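How do I stop dark denim from rubbing off on everything?
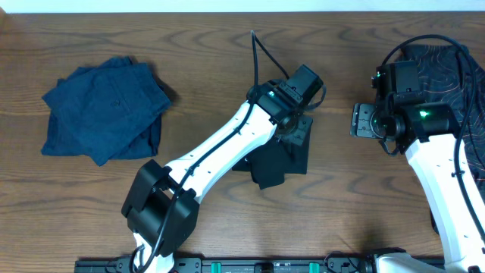
Dark blue, folded, on the table

Posted by Ingrid Esposito in Laundry and Clothing Care

I bought two pairs of dark jeans in December, both Luvitz, and both leave blue on whatever they touch. So far that means a cream couch cushion, the inside of a canvas bag and the tops of my white sneakers. My hands are a little blue after I fold them.

I have washed each pair twice, inside out, cold, with regular liquid detergent. The first wash water was very dark. The second was lighter but still blue. After that I wore one pair to work and the rubbing was the same as before, maybe slightly less behind the knees.

I have read that you should soak new jeans in vinegar, or salt, or both. I have also read that this does nothing. I don't mind if they fade a bit. I do mind ruining the couch. Is there something that works at home, or do I just keep washing them? Also, is there a way to get the blue out of the cushion cover? It is a cotton blend and the cover zips off.

We have a top loader, no sink in the laundry area, and fairly hard water if that matters.

3 people found this useful

Gaurav Tyagi

Keep washing them. The blue is indigo that is sitting on the outside of the yarn and never really attached. Indigo doesn't bond to cotton the way most other dyes do, so vinegar and salt won't lock it in. I tried the vinegar soak on a pair a few years ago and the only change was that the bathroom smelled for a day.

What has worked for me:

Turn them inside out and fill the tub of the washer with cool water. Add a normal amount of detergent and let them soak for an hour before you start the cycle. If your machine drains when you open the lid, use a bathtub or a big plastic storage bin.

Run an extra rinse. A lot of what comes off on your hands is loose dye that got stirred up and then settled back on the fabric. With hard water I would do two.

Dry them, then rub a damp white rag firmly on the thigh about 10 times. If the rag comes away clearly blue, do it all again. Mine took four rounds. A pale gray-blue mark is about as good as very dark denim gets, and I sit on light furniture in them at that point.

Wash them alone or with black things. I once put a gray sweatshirt in with a new pair and it is still not gray.

A dye-catching sheet is fine to add. It picks up what is floating in the water and does nothing for the jeans.

For the cushion cover, don't put it in the dryer until the mark is gone. Start with a little liquid detergent worked in with your fingers, leave it 20 minutes, and rinse cold. If that doesn't do it, soak the cover in oxygen bleach (the powder kind, not chlorine) for as long as the package allows. Check the care tag first and try it on the seam by the zipper. The part about the zipper is important, as some cotton blends have a backing that goes stiff.

11 people found this useful

Josée Bouchard

I just wear mine with dark shoes and put a throw on the chair. It stops after a while.

Stijn Van der Linden

Agree with most of what Gaurav wrote, with one addition. Rubbing is a lot worse when the fabric is damp, so rain or a sweaty walk home will undo your good behavior. I keep a pair of Solanki jeans that passed the rag test and they still marked a car seat in wet weather.

There is also a product called dye fixative that gets sold for this. Read the label before you buy it. Many are made for a different class of dye and say so in small print. I used one from Kovell on black cotton pants and it helped, then used the rest of the bottle on jeans and could see no difference.

For storage, don't leave them folded on top of anything pale. I had a stack sitting on white pillowcases in a closet over the summer and the bottom pair left a faint blue line along the crease. It came out with the oxygen bleach, second soak.

6 people found this useful

Ingrid Esposito

Thanks. Third wash is soaking now in a storage bin. The cushion cover is mostly clean after the detergent – I'll try the powder on what's left.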